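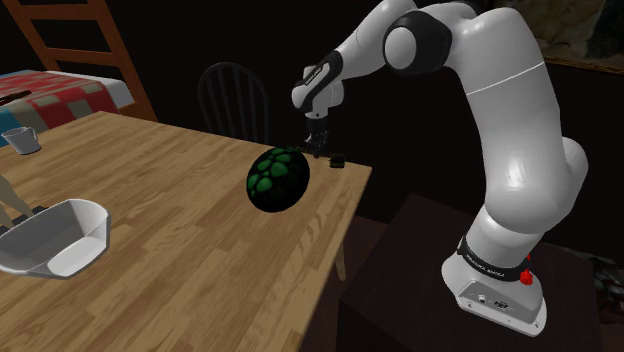
5 min read

Zestwood Neighbors list archive
Subject: Re: Re: Atadico magnetic water conditioner, group price
Date: 27 Dec 2021

Top-posting is a pain on this list so I've cut the earlier message down and put my answers under each part.

> Hi all, for those who missed the first note, Atadico will do a group
> price on their pipe-mounted magnetic conditioner if enough of us in
> Zestwood sign up. Regular price installed is $1505. No salt, no
> plumbing, no drain line. It clamps on the outside of the pipe where it
> comes into the house.

I read the brochure twice and I still can't tell what I would be paying $1505 for. It's a pair of magnets in a plastic shell. The install, as they describe it themselves, is two straps and a wipe with a rag. If somebody has seen a parts list I would like to see it too.

> Our water is very hard, as everybody with a kettle knows. The Atadico
> rep tested mine at the kitchen sink and got 301, and he said anything
> over 180 counts as very hard.

No argument on the number. The Stoluseck water report from June gives a range for our side of town and 301 milligrams per liter is inside it. You can read that for free, and it comes with the iron and the chlorine too. I only point it out because a guy dripping something into a test tube at your sink until it turns blue feels like proof of what he's selling. It proves the water is hard. We knew that.

> He was upfront that the unit doesn't take anything out of the water. It
> changes the shape of the minerals so that they stay suspended and don't
> stick to surfaces. So a hardness test will read the same before and
> after, that's normal.

This is the part that bothers me most. He tests the water to show you have a problem, and then tells you the same test can't be used to see if the problem was fixed. OK, so which test can? I wrote to the company and asked exactly that. What I got back was the brochure again, as a PDF, and a link to customer letters.

I'm not saying nothing can ever happen when you run water past a magnet. I spent a couple of evenings reading, and there are lab studies that find some effect on how scale forms and others that find none. The ones that find something mostly have the water going around and around past a magnet for a long time. Ours goes past once on the way to the shower. Then it sits in the water heater overnight, getting hot, and hot is when scale drops out. I couldn't find anybody claiming to know how long the effect is supposed to last, and the brochure doesn't say either.

> We've had ours on for six weeks and the showerhead is noticeably
> clearer. The kettle also seems easier to clean.

I believe you that it looks better. But did you clean the showerhead when the unit went on? The install sheet says to soak all faucet screens and showerheads in vinegar "for best results." I'd expect a showerhead that has been soaked in vinegar to look good six weeks later with or without a magnet on the pipe. Same with the kettle. If you're paying attention to it you're probably also rinsing it more.

What would change my mind is dull but cheap. Two kettles, same model, two houses on the same stretch of Ayala Street, one with a unit and one without. Descale both on the same day. Boil the same amount every day for two months, no rinsing, no wiping. Then dry them and weigh them on a kitchen scale against what they weighed clean. I have a scale and I have a kettle and I'll buy a second one to match. My house can be the one without. If yours comes out clearly lighter I'll post the weights here and say I was wrong, and then I'd still want someone else on the street to do it again before I spent any money.

> A regular salt softener costs a lot more over time and you have to haul
> bags. Plus the salt goes down the drain and the town is not happy about
> that.

The bags I'll give you. My back doesn't care for them. The salt in the drain is a fair complaint too, and I'd rather see people who have a softener set it right than pretend it's harmless. Most of them regenerate on a timer that somebody set when the house was built and that hasn't been touched.

The cost I don't agree with. I have an old softener that came with the house and it's 22 years old. It has had one new valve and one change of resin in that time. When I priced a replacement last summer the tank and head came to around $700, plus an afternoon of my own swearing. Add a plumber if you don't want the afternoon. It makes noise at two in the morning and it's ugly, but I can test the water on each side of it and get a different answer.

> There's a full money-back guarantee, so there's really no risk.

Please read the back page before you sign. The guarantee runs 90 days from the date of install. Then on the next line it says that results "may take three to six months as existing deposits soften." I don't think I need to add much to that. Also, the refund is for the unit. The install fee isn't in it, and they don't say how the total splits between the two.

> If we get our names in by the end of the month they'll hold the price.

They held the price for the folks across the creek too, and that "end of the month" was back in June. I have the flyer on my fridge. Same price, same artwork, different deadline.

None of this is a knock on you for posting it. If I had a unit and thought it worked I'd tell the neighbors too. I'd just ask that anyone thinking of signing hold off until we have the two kettles done. If the company won't honor the price in two months, that tells you something about the price.

Two side questions while I'm here:

Has anyone had the town come out and flush the hydrant on the low end of Ayala? We had brown water for most of a morning and I'd like to know if it was just our block.

And does anyone still have the old Stoluseck water reports on paper? The website only goes back a few years. I want to see if the hardness has gone up or if we all just bought white kettles.

Reply to the list please, my own inbox is a mess.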